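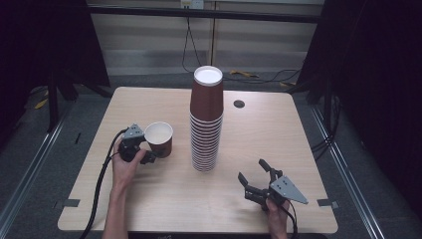 **Figure 5.1** Paper cups and a pair of hand-held grippers. The left gripper is closing in on a single cup; the right one is open.

# Chapter 5: Buying a Demonstration Kit

Sooner or later, somebody in your organization will be sent a brochure. It will promise that a robot can learn your work by watching it done, and that the whole business of teaching it comes in a padded case with a carrying strap. Your job, if you are reading this book, is to find out what is in the case.

The kits covered in this chapter all rest on the same idea. A person holds a gripper in each hand and does the task. The grippers record how they moved and when they opened and closed. Enough of these recordings, called *demonstrations*, are then used to train a robot that has similar grippers on the ends of its arms. No robot needs to be present while the recording goes on, and that is most of the appeal. Robots are expensive, slow, and heavy to move to the third floor.

Look again at Figure 5.1. A tall stack of nested cups, one cup on its own, and two grippers with cables trailing off the front of the table. Brochures seldom show you the cables. They also seldom show paper cups, which is a pity, as a paper cup is a fine test of a gripper. Squeeze too lightly and it stays put. Squeeze too hard and you own a smaller, flatter cup. And nested cups cling to each other with a loyalty you never notice until you try to part them with two stiff fingers.

## 5.1 The Lendstead Offer

Our running case in this chapter is Lendstead, a catering supplier that wanted a robot to set out cups at its packing counters. It had two offers in hand. Cirkitz proposed to sell a kit outright: one pair of grippers, recording software, and a day of training. Durkeck proposed a service, under which its own people would come in, record 1,000 demonstrations, and leave with the grippers and, as it happened, with the files.

That last point was on page 63 of the Durkeck contract. Levente Hajdu, who ran operations at Lendstead, found it because he was looking for the parking arrangements.

Both offers were reasonable. They were also very hard to compare, and the rest of this chapter is an attempt to make such comparisons less painful. A vendor selling a kit talks about the hardware. A vendor selling a service talks about the number of demonstrations. Neither is eager to talk about how many of those demonstrations will be any good.

Hajdu asked for a trial. Cirkitz lent him a kit in January, and his staff recorded 635 demonstrations with cups from their own shelves. Roughly a third had to be thrown out. In some, the cup had been dropped. In others, the task was done perfectly well by a person who had forgotten to start the recording before picking up the first cup — a mistake the software accepted without complaint and saved under a cheerful green check mark.

## 5.2 What You Are Paying For

A price sheet for a demonstration kit usually has one large number and a good deal of white space. We suggest filling the space yourself, under these headings:

- **Grippers.** Weight in the hand after an hour, spare fingers, and who repairs them.
- **Cables.** Length, strain relief, and whether they snag on your own tables, as opposed to the vendor's.
- **Recording.** How a bad demonstration is marked and removed, and by whom.
- **Data.** Who keeps the files, in what format, and for how long.
- **Match.** Which robots can use the recordings without further work.

The final heading deserves suspicion. "Works with most arms" is a sentence with a great deal of room in it. Katona, a reseller that handled both product lines, kept a list of the arms its customers had tried, and would show it to anyone who asked. Few did.

Section 5.3 takes up the trial itself: how to choose a task, how long to run it, and what to write down. Before going on, pick one job in your own workplace that a person does with two hands and no great thought. Write out each step, including the dull ones. You will need the list for the exercises at the end of the chapter, and it will probably be longer than you expect.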